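How I Finally Got the Coffee Smell (and Stains) Out of My Mugs

April 16, 2018

My sister-in-law Josefina came over for tea last month, took one sip and asked if I'd put coffee in it. I hadn't! It was the mug. I drink a lot of coffee, I rinse and go, and after a few years of that every mug I own had a brown ring inside and a smell that stuck around through the dishwasher. So I spent a weekend sorting it out, and this is what worked for me.

What you need: baking soda, plain white vinegar, a soft sponge, an old toothbrush and a big bowl or a dishpan. I paid less for the whole lot than for one new mug.

Step 1. Start with baking soda. Wet the mug, shake a spoonful in, and add just enough water to make a paste (think toothpaste, and if it runs, add more powder). Rub it all over the inside with the sponge, then go around the bottom edge with the toothbrush, where the worst of it hides. Leave it for 20 minutes and rinse. Most of my mugs were done right there.

Step 2. For the stubborn ones, soak. Fill the mug to the very top with hot water and a good glug of vinegar and walk away for 60 minutes. I tried doing this at the same time as the baking soda because I like the fizz, but the two cancel each other out, so do them one after the other. Please don't use vinegar on anything with a metallic rim. I lost a nice gold line on a Retamal mug that way and I'm still sore about it.

Step 3. Wash as normal with dish soap, then sniff. If it still smells, do the paste again and leave it overnight.

Step 4. Dry them properly. I used to stack mine damp in the cupboard, one inside the other, and I think half of my smell problem came from that. Now they get a towel first and then they hang with plenty of air around them. 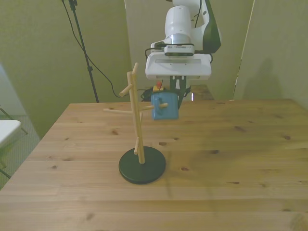 A wooden mug tree with a round black base.

If you're buying a tree, give it a wiggle in the store before you pay. You want a heavy base, and pegs that tilt up a bit so the handles don't slide off. Load it evenly too, a mug on one side and then a mug on the other, or a light one will tip. Big chunky handles can be a pain, so take your fattest mug along with you. (Yes, I did this. Yes, I got looks.)

What about travel mugs? Same paste, but take the lid apart first and pull out the rubber ring. Mine is a Skamero and the gunk under that ring was horrifying. Soak the ring on its own and let it dry all the way before you put it back.

I do the paste every couple of weeks now and it takes no time at all. Josefina came back on Saturday-morning-pancake duty and drank two cups of mint tea without a word, so I'm calling that a pass. Next up is the teapot spout, if I can find a brush skinny enough.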